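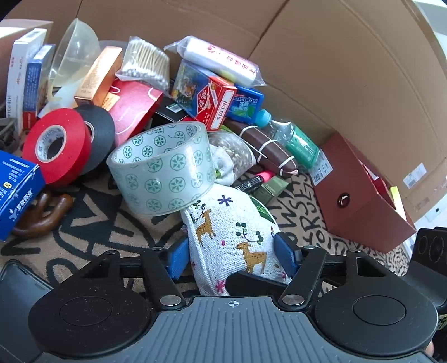

Opinion > Hospitals > Outpatients

Search articles Enter a keyword

Last updated: May

The discharge letter should be written to the patient

By Elikem Akolgo

Most outpatient letters in this country are addressed to a general practitioner and copied to the patient. I think the order should be reversed. The letter should be written to the patient, in words the patient can use, and copied to the practice.

The usual objection is that a clinical letter is a technical record and loses precision when it is put into plain language. I held this view for the first part of my career. I gave it up after auditing my own clinic letters at Brestia, where I sat down with 60 of them and marked each sentence that a colleague would need in order to act. The drug changes, the results and the plan were needed. Much of the remainder was habit: a restatement of the referral, a social history copied from the previous visit, a closing courtesy.

Precision sits in the numbers and the names of things, and those survive the change of reader. 'Your kidney function has fallen slightly since the last test (eGFR 52, previously 58)' carries the same data as the version with 'interval decline'. A GP reads it faster. The patient can read it at all.

A second objection concerns time. Letters to patients take longer to dictate at first, and I will not pretend otherwise. In my clinic the extra time came to 3 minutes a letter in the opening weeks and then fell away as the phrases became familiar. Against this must be set the telephone calls. Secretaries at Brestia and at its sister hospital in Grosov spend a good part of each morning explaining what a letter meant, often without having the notes in front of them. That work is real, but it appears in no job plan and so is never counted against the old style.

The third objection is the strongest. Some findings are uncertain, and some are frightening. A doctor writing to another doctor can list four possible diagnoses in a line. Sent to a patient with no warning, the same line does harm. My answer is that the patient already receives a copy of that line. Under present practice we send the list and leave out the explanation. If a possibility has not been raised in the consulting room, it should not arrive first by post, whoever the letter is addressed to.

There are exceptions. Safeguarding concerns need a separate route. So do letters that contain information given by a relative in confidence. Patients who do not want letters should be asked once, and the answer recorded where the next clinic will find it. Translation is a harder matter. The Godatard template, which our trust adopted for its letters, has a field for preferred language and does nothing with it. I have asked for this to be changed — twice — and the request is still open.

I would also ask for two modest changes to the layout. The medication list should come first, with what has been started, stopped or altered shown separately. The plan should say who is to do each item. 'Bloods in six weeks' is an instruction to no one. 'Please book a blood test at your surgery in six weeks; I will check the result' has an owner at both ends.

Trainees should be taught this in their first post, with real letters and a red pen. At present most of them learn by copying the consultant before them, as I did.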